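Home | Courses | Handouts | Contact

We use cookies to keep you signed in. Accept | Settings

Handout 10: Groundwater control in deep excavations
Notes by Wendell Lindgren

Start from the ground investigation. You need the soil layers, the permeability of each one and the water level over a full season. A single reading in April tells you very little about the winter level.

Main methods:

Sump pumping. Cheap, works in gravel and sound rock. In fine sand it pulls soil out with the water and the slopes fail.

Wellpoints. Good for silty sand. One stage lowers the water by five or six meters at most - deeper digs need a second stage or deep wells.

Deep wells. Each has its own submersible pump. Wider spacing, more drawdown.

Case: the Gorness pump station shaft. The contractor, Ranus, pumped 3,128 cubic meters in the first week, well over the estimate. A gravel lens had been missed between two boreholes.

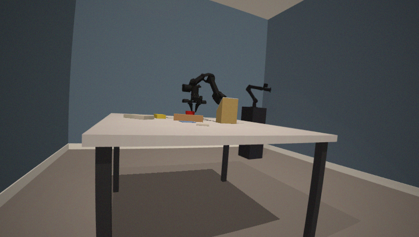 Check base stability as well. If a clay plug sits over a confined aquifer, compare the weight of the plug with the water pressure under it. When the pressure wins, the base heaves. Relief wells are the usual fix.

Read the Drornstead report before the next class. Problem set due 16th February, to Aigars Lukoševičius. Show units at every step.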